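Demonstration teaching (robotics)

Demonstration teaching, also called teaching by showing, is a group of methods in which a person performs a task and a robot is later trained to repeat it. The person may push the arm through the motion, drive it from a distance with a joystick or a second arm, or carry a gripper in the hand with a camera fixed to it. It is often described as a way of doing without programming. Critics regard this as generous, as a good deal of programming remains in sorting, trimming and labelling what was recorded.

Methods

Guiding the arm directly is the oldest approach. It suits slow work and tires the teacher. Remote control keeps the person clear of the machine but takes away most of the sense of touch, and beginners tend to grip too hard. Hand-held grippers are quicker to use and need no robot in the room. The usual tasks are modest: picking up a packet, putting it in a box, closing a flap. Wide-angle lenses are common, so that the fingers and much of the table stay in view together.

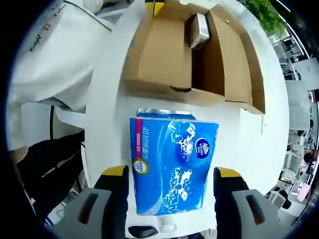

Soft packaging is a known difficulty. A packet of tissues gives when pressed, and a person adjusts without thinking about it. The camera records where the fingers went and says little about how hard they pushed. Some tools add touch sensors, though the benefit is disputed.

Claims and results

The Jinda project reported that 61 demonstrations were enough to teach a packing task. A later attempt at Henwood, using the same kind of gripper on a different table, managed the task in three of eight trials. Supporters blamed the lighting. The Sugiyama group repeated the work with seven teachers and found that the choice of teacher mattered more than the number of recordings, a result that has not been widely followed up.

Zuvotstead, a supplier of hand-held tools, advertises that anyone can teach a robot in an afternoon. No independent test of the claim has been published. Figures for success are also hard to compare, as some authors count a dropped item that is picked up again as a success and others do not.

See also: Remote handling; Robot gripper; Machine learning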